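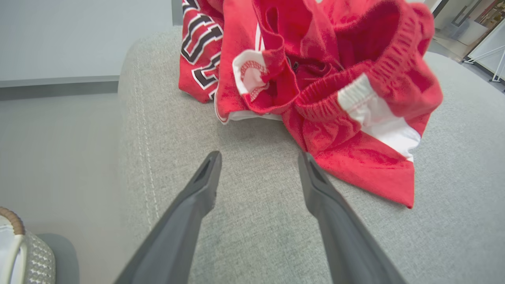 Wie lange darf ein getragenes Trikot liegen bleiben, bevor es gewaschen wird?

Möglichst nur bis zum selben Abend. Lässt sich das nicht einrichten, gehört das Trikot einzeln ausgebreitet oder aufgehängt, und zwar auf links gedreht. Im Haufen trocknet die äußere Lage, während die innere feucht bleibt. Geruch setzt sich dort fest, und bedruckte Flächen liegen unter Umständen stundenlang aufeinander.

Wir verwenden Cookies, um unser Angebot zu verbessern. Mit der weiteren Nutzung der Seite stimmen Sie dem zu. Einstellungen verwalten | Akzeptieren

Rot, bedruckt, zerknittert
Sportkleidung zwischen Sofa und Waschmaschine: was Druck, Bund und Farbe aushalten

In den meisten Haushalten mit sportlich aktiven Bewohnern gibt es eine Zwischenstation. Sie liegt zwischen Haustür und Waschmaschine und ist selten als solche geplant: ein Stuhl, der Badewannenrand, häufig das Sofa. Dort sammeln sich Trikots und Shorts, bis genug für eine Trommel zusammengekommen ist. Für Alltagskleidung ist das unkritisch. Sporttextilien sind aus mehreren Materialien zusammengesetzt, die auf Feuchtigkeit, Wärme und Druck unterschiedlich reagieren, und verhalten sich entsprechend empfindlicher.

Ein rotes Trikot mit großen schwarzen, weiß umrandeten Blockbuchstaben und eine rote Sporthose mit weißem Seitenstreifen eignen sich gut, um die Schwachstellen zu benennen. Beide vereinen auf kleiner Fläche, was in der Wäsche Ärger macht: kräftiges Rot neben Weiß, große Schriftzüge, einen gerippten Gummizug, schmale Paspeln.

Der Druck

Schriftzüge auf Sportkleidung werden auf verschiedene Weise aufgebracht. Siebdruck liegt als Farbschicht auf dem Gewebe, Transferfolie wird mit Hitze verklebt, Flock besteht aus kurzen Fasern auf einem Klebstoffbett. Teurere Ausführungen sind aufgenäht. Eine Naht an der Kontur spricht für eine Applikation, eine glatte, leicht gummiartige Oberfläche für Folie.

Scharfe Falten schaden vor allem der Folie. Wird ein Schriftzug feucht geknickt und bleibt so liegen, kann sich an der Knickstelle mit der Zeit eine helle Linie bilden, an der später der erste Riss entsteht. Mehrfarbige Buchstaben mit Umrandung sind oft mehrlagig aufgebaut und dadurch steifer als einfarbige. Sie sollten gar nicht gefaltet werden, solange der Stoff feucht ist.

Gewaschen wird auf links. Das verringert die Reibung an der Trommel und an Reißverschlüssen anderer Teile. Gebügelt wird ebenfalls auf links und nie direkt auf dem Druck. Für hartnäckige Falten neben dem Schriftzug genügt ein Tuch als Zwischenlage bei niedrigster Stufe, ohne Dampf.

Der Bund

Ein gerippter Bund enthält elastische Fäden, die unter Vorspannung vernäht sind. Dadurch legt sich der Stoff in kleine senkrechte Falten. In diesen Falten halten sich Schweiß und Waschmittelreste länger als in der glatten Fläche, und beides greift das Elastan an. Wer die Shorts auf links wäscht und das Waschmittel knapp dosiert, verlängert die Lebensdauer des Bundes deutlich stärker als durch jedes Spezialprogramm.

Rollt sich der Bund nach außen, muss er nicht ausgeleiert sein. Oft ist nur die Steppnaht verzogen. Feucht in Form ziehen, flach hinlegen, trocknen lassen. Bleibt er danach wellig, ist der Gummi ermüdet und kann bei den meisten Modellen von innen ersetzt werden. Der Aufwand lohnt sich bei gut erhaltenem Oberstoff.

Weichspüler ist bei Elastan und bei Funktionsfasern wegzulassen. Er legt einen Film auf die Faser, der den Feuchtetransport behindert und Gerüche bindet.

Rot neben Weiß

Polyester wird in der Regel so gefärbt, dass der Farbstoff bei üblichen Waschtemperaturen in der Faser bleibt. Rote Baumwolle und rote Mischgewebe geben in den ersten Wäschen dagegen Farbe ab. Betroffen sind zuerst die weißen Anteile desselben Kleidungsstücks: Seitenstreifen, Besätze, Aufnäher. Bei weißen Flächen mit roter Ziernaht entsteht die Verfärbung unmittelbar entlang der Stiche.

Eine einfache Probe klärt die Lage. Eine verdeckte Stelle, etwa die Innenseite des Saums, wird angefeuchtet und mit einem weißen Tuch kräftig abgerieben. Färbt das Tuch, wird getrennt und kühl gewaschen, bis die Probe sauber bleibt. Ein nasses Teil, das abfärbt, darf nach Programmende nicht in der Trommel stehen. Die meisten Streifenverfärbungen entstehen in dieser Zeit und nicht im Waschgang selbst.

Das gilt auch für Polstermöbel. Hellgrauer Bezugsstoff nimmt feuchtes Rot an, und die Stelle lässt sich bei fest verpolsterten Kissen kaum noch auswaschen. Ein untergelegtes Handtuch reicht als Vorsorge.

Sortieren in der Praxis

Die Redaktion hat für diesen Beitrag 8 Wochen lang zwei Verfahren nebeneinander geführt. Im ersten wurde getragene Sportkleidung gesammelt und nach Bedarf gewaschen. Im zweiten kam sie am selben Abend einzeln auf ein offenes Gestell, Modell Clallari von Gaststead, und von dort in die Maschine. Die Waschmenge war vergleichbar, das Mittel identisch: Mridha flüssig, ohne Parfüm, jeweils in der kleinsten angegebenen Dosierung.

Der Unterschied beim Geruch war nach dem Waschen klar wahrnehmbar. Beim Druck fiel er geringer aus als erwartet. Sichtbare Knicklinien zeigte nur ein Trikot mit Folienschrift, das über ein Wochenende zuunterst gelegen hatte. An den Gummizügen ließ sich in diesem Zeitraum kein Unterschied feststellen.

Als Netz für Kleinteile diente ein Wäschebeutel von Trakilero. Für Shorts mit Kordelzug ist er brauchbar, für Trikots zu eng: Der Schriftzug wird darin stärker geknickt als in der offenen Trommel.

Trocknen und Ablegen

Der Wäschetrockner ist für Folie und Elastan die ungünstigste Variante. Auf der Leine hängt das Trikot am Saum, mit den Klammern an den Seitennähten. Shorts hängen am Bund, der dabei nicht gespannt werden darf. Direkte Sonne bleicht Rot schneller aus als die meisten anderen Farben; ein Platz im Schatten genügt bei leichtem Polyester auch im Oktober, sofern Luft durchzieht.

Im Schrank wird das Trikot aufgehängt oder so gefaltet, dass die Kante neben dem Schriftzug verläuft. Bei sehr breiten Aufdrucken hilft lockeres Rollen mit der Schrift nach außen. Shorts werden längs halbiert, Seitenstreifen auf Seitenstreifen, und einmal quer gelegt. Paspeln dürfen dabei nicht umgeschlagen werden, sonst behalten sie die Kante bis zur nächsten Wäsche.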